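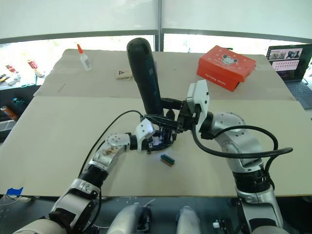 Do two arms need the same gripper?
They don't have to match, but matching them saves time. With one type on both sides you keep one set of spare fingers and one set of grip settings, and either arm can take over the other's part of a job. Mixed pairs make sense when one hand only ever has to hold and the other does the fine work.

Holding on: a month with two sets of fingers

The workshop at Verkville spent September deciding which fingers to fit to its two-armed bench robots. On one side was the Breltwood set, long and stiff with a narrow tip. On the other was the Ciston, shorter in the reach and broader across the pad. Both bolt to the same housing, so a swap is quick once the cable is out of the way.

The team logged 752 grasps in all. Any grasp where the object slipped, turned or had to be picked up again went down as a miss. There were 61 of those. Most came from the same few objects, and hardly any from the things people had worried about beforehand, such as boxes and bottles.

Handheld tools were harder. A round body gives a flat finger very little to press on, and when both arms take hold of it they can end up pushing against each other. The Ciston coped better with these. Its wide pad forgives a poor approach, and the operators soon stopped lining it up so carefully.

Small built-up models were the other way round. Something tall and narrow made of interlocking pieces, like the green one with the two red bits on its side, wants a light touch low down. Squeeze it near the top and it tips or comes apart. The Breltwood tips could get in close to the base without nudging the cardboard underneath. With the Ciston, the operators had to come in from further out and slow down for the last stretch. 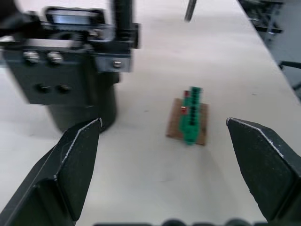 Wear, cables and mounts

Black fingers show everything. The coating goes first along the sloped edge near the tip, and then come the fine white scratches on the faces. Neither changed the grip that we could measure, though the Breltwood set marked sooner. The workshop now changes fingers after 529 cycles, a number taken from its older Pickering controller, which stops and asks for a check at that point.

Cables caused more stoppages than the fingers did. A loop that is too short pulls at the wrist when the arm folds, and one that is too long swings in front of the camera. The plug goes into the side of the white mount, and the team tried 3 cable lengths before settling on the middle one.

The wrist camera was left alone throughout. It sits close enough to see both tips, and moving it would have meant repeating the early runs.
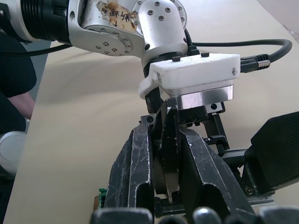 How tight should a gripper mount be?
Tight enough that you can't feel any play when you rock the fingers by hand, and no tighter. Plastic mounts can crack around the screws if they are forced. Check them again after the first hour of work, when new parts have had a chance to settle.

Verkville has kept the Ciston fingers for tools and general handling, with a Breltwood set in the drawer for model work. The next trial is of softer pads on the same housings.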